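4.2 Pose Recovery and Episode Filtering

The Julska pipeline takes raw recordings from hand-held grippers and turns them into training episodes for the Rotich policy. Collection in Rondolville and Brallilia produced 2898 recordings, all made in furnished homes. Each recording is processed in two passes. The first estimates the camera path from visual features alone; the second refines that path with inertial readings and assigns a confidence value to every segment.

People near the gripper are the main source of error in the first pass. Features found on clothing and arms move independently of the room, and when they outnumber the features on walls and furniture, the estimated path drifts. We therefore mask people before matching, and we also mask the gripper body and fingers, as their position in the image carries no information about camera motion. 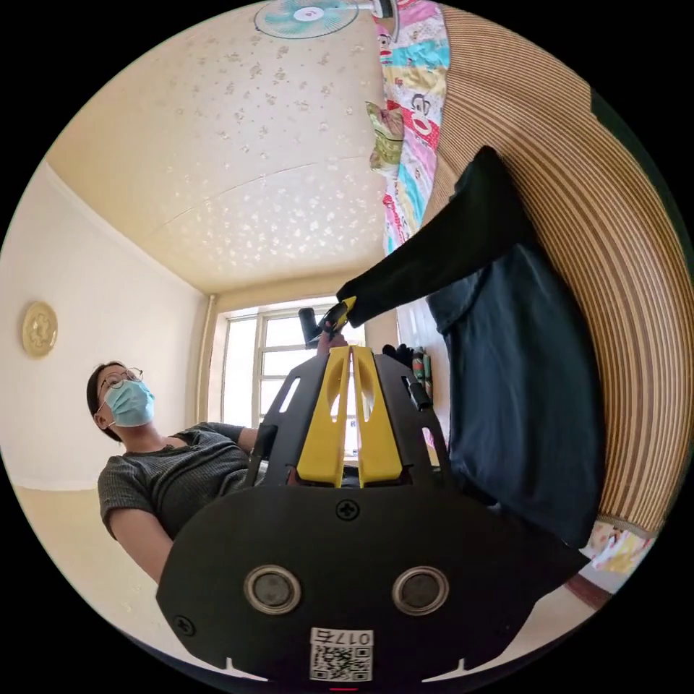 Figure 6. View from a hand-held gripper, with one person seated at left and another person's arm and trousers at right.

The masks were drawn by hand on 421 images and used to train a small segmentation network. A further 156 images, labeled separately by Felista Mabula, were held out for testing. Segments with too few features left after masking are not discarded at once - they are passed to the second pass with a low confidence value. An episode is rejected only if its low-confidence segments overlap a change in gripper width. This rule removed 87 recordings from the final set.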